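4. Powering up your Sturilik for the first time

You've made it to the good part! By now the tank is seated on its stand, the lid hinges are clipped in, and the seed tray is soaking in the sink. This section takes you from bare cables to a growing light that comes on by itself every morning. Set aside an evening for it and keep the small parts bag close by.

4.1 Choosing where the cables go

Every piece of the Sturilik (light bar, water pump, fan and heat mat) has its own plug, so you'll need four outlets close together. A power strip is the easiest way to get them. Pick one with a grounded plug and enough space between sockets for the pump adapter, which is a bit chunky.

1. Stand the tank where you want it to live. Once it's full it is very heavy, and you won't enjoy moving it.
2. Put the strip on a dry surface off to the side of the tank, higher than the tray if you can manage it.
3. Run the strip's cord to the wall, but leave it unplugged for now.

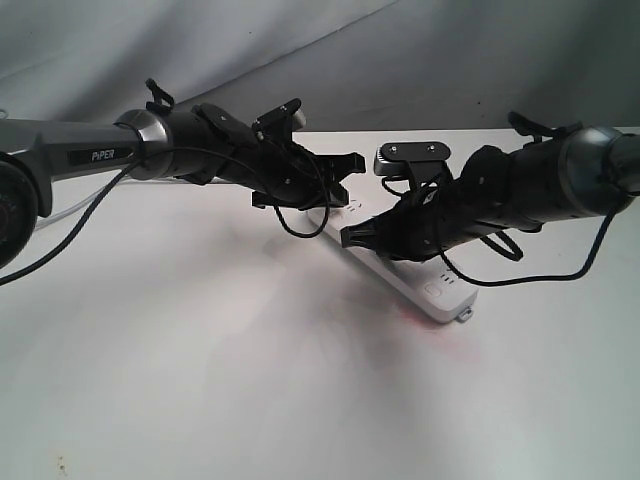 4. Let each cable hang down in a loose loop before it rises to the strip. This is called a drip loop, and it's the best habit you can pick up as an indoor gardener — any water that creeps along the cable falls off at the low point and never reaches the socket.
5. Stick the paper labels from the parts bag near each plug. You'll be so glad you did when you want to turn off the fan and leave the light alone.

CAUTION: Never set a power strip under the tank, inside the stand, or on the floor below the drain tap. Don't plug one strip into another. If a plug or socket gets wet, switch off the circuit at the breaker before you touch anything.

4.2 Filling and first start

1. Check that the drain tap is closed. (Yes, we've all forgotten.)
2. Fill the tank with cool tap water up to the blue line.
3. Add one capful of Mallosico starter feed and stir gently with the long spoon.
4. Dry your hands well, then plug in the pump, the fan, the light bar and the heat mat, in that order.
5. Plug the strip into the wall and turn it on. The pump gurgles for a minute or so while it pushes the air out, then settles into a low hum.

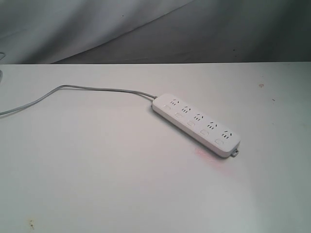
Photo: Valentin Radu

6. Press and hold the round key on the light bar until it blinks green. Your clock is now set to the current time, with lights on at 6 a.m. and off at 8 p.m.

NOTE: If the pump is still gurgling after ten minutes, unplug it, tilt it gently under the water to free the trapped air, and try again.

4.3 Your first week

Basil and lettuce are wonderful starters, and the Rusu mix in your box has both. Keep the lid closed until you see green, then prop it open a little more each day. Top up the water whenever it drops below the blue line.

If you're starting in July or any other hot stretch, leave the heat mat unplugged. Seedlings love warmth, but a sunny kitchen has plenty to share!

For spare wicks and replacement labels, see the Fumport parts list in Section 9.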